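Cleaning play food for a toddler?

My sister in Clarkport gave us 29 pieces of plastic play food and they feel sticky. Can I put them in the dishwasher?

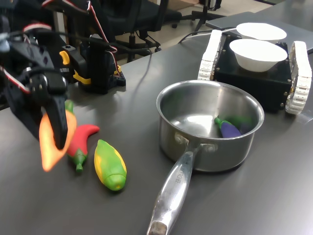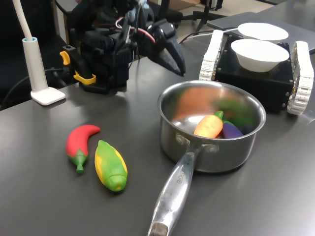
They don't smell, just tacky to the touch. He is 2 and chews everything.

farar_mom
Top rack is OK for solid ones. Hollow ones fill up with water and you never get it out. I use dish soap and an old toothbrush, rinse, then leave them on a towel for 5 or 6 hours.

travuston88
just wipe them

mottram_jo
If soap doesn't help, the plastic is breaking down. I'd toss those.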